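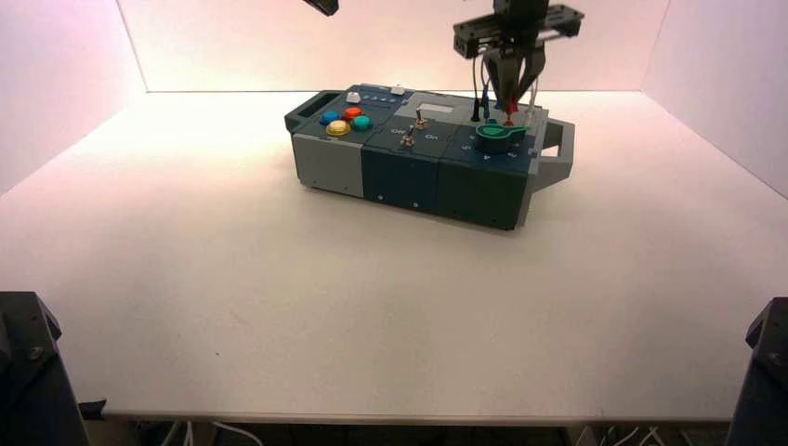
Filed under: Swimming, Life stuff

Quick one, I have a train to catch. I swam 200 meters without stopping. Me! In September I couldn't put my face in the water without coming up coughing like an old tractor.

Short version for anyone new: signed up for the adult beginner class at the Dindon pool, evenings, eight of us in the shallow end all pretending we weren't scared. Teacher is Keith Tapley. Doesn't shout. Makes you blow bubbles for what feels like a month, and I was pretty annoyed about the bubbles, I'd paid for swimming. Well. Bubbles were the whole problem. I'd been holding my breath under water and then trying to breathe out AND in during the half second my mouth was up.
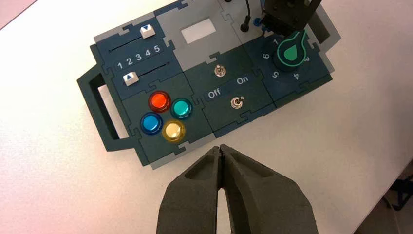
Vasanthi Nadar
Writes this blog, mostly on trains

So, how the weeks went. First few: floating, bubbles, kicking with a board, more bubbles. Then one width. Then a lenght, 25 meters, with a rest in the middle hanging onto the rope (allowed, apparently). Then 50 and I had to sit on the side for a bit. Stuck there forever. Arms fine, legs fine, just totally out of puff.

Jagadeesh from the class told me to go slower. Went slower. Still out of puff. Went so slow a man doing breaststroke lapped me twice while chatting to his wife, and that was the speed. Boring, lovely speed. Next session I kept going past 50 and forgot to be worried.

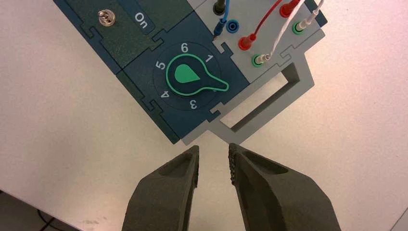
Do you need to be fit before you start?
I wasn't, and the first weeks are mostly standing in water up to your chest, so just go.

Stuff I bought: goggles (second pair, first pair leaked), a silicone cap, a big towel. Stuff I didn't need: the nose clip. Still in the bag. Also eat something before an evening class but not a whole dinner, learned that one with a plate of biryani at 5 and a lesson an hour later. Never agian.
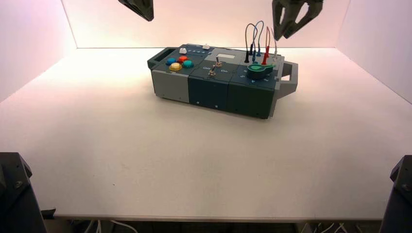

Task board on the white table

Class is off over the holidays so I'm going to try the public lanes on my own. Slow lane. Bit nervous about the etiquette, who goes first, where you stop, all that. If you swim lanes please tell me in the comments. Ok, train's here, bye.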